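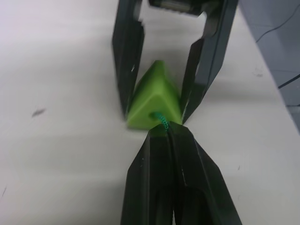

Primden Lacing Block Set, Club Edition
Made by Curarora for school robotics clubs and two-arm competition teams

Threading a cord through a block is something most people master by kindergarten. Give the job to two robot arms and a room of ninth graders and it will fill a semester. The Primden set was designed with that semester in mind.

Each block has a small round hole, and each set comes with braided cords to go through it. Teams program one arm to hold the block and the other to manage the cord. The rules at most meets say nothing about which arm does which, and this has ended friendships.

What's in the box
Triangular, square and cylindrical blocks, matte finish
Braided cords with stiffened tips
Spare tips, which you will need
Practice cards, easy to unkind
Storage bag

The triangle
Clubs ask about this one more than any other. Its sides slope, so a gripper that closes a little too high slides up and off the ridge. Start with the block resting on its broad base and bring the fingers in low. Once that works, try it with the cord already through the hole and hanging over the other gripper, where it can get into the seam between the fingers. The matte surface keeps glare down for wrist cameras, and the bright lime green is easy to pick out on a white table. It is also easy to pick out under a radiator.

From a club that uses it
"We logged 161 attempts at the triangle before the spring meet, and 104 of them were good enough to show a parent," writes Elba Godoy, who coaches the Daza after-school team. "The kids have stopped blaming the block. They blame the calibration now, so I call that progress."

Specifications
Cord tips: replaceable, sold in packs of 10
Tip life: tested to 500 passes by machine, fewer by teenagers
Cleaning: damp cloth, mild soap
Grippers: two-finger parallel types; not suited to suction cups

Also available
The Dutitz add-on brings smaller holes and thinner cord. Finish the regular practice cards first - we do take returns, but we can tell when a block has been thrown.

Club orders placed before October ship together with the new practice cards. Arms, grippers and patience sold separately.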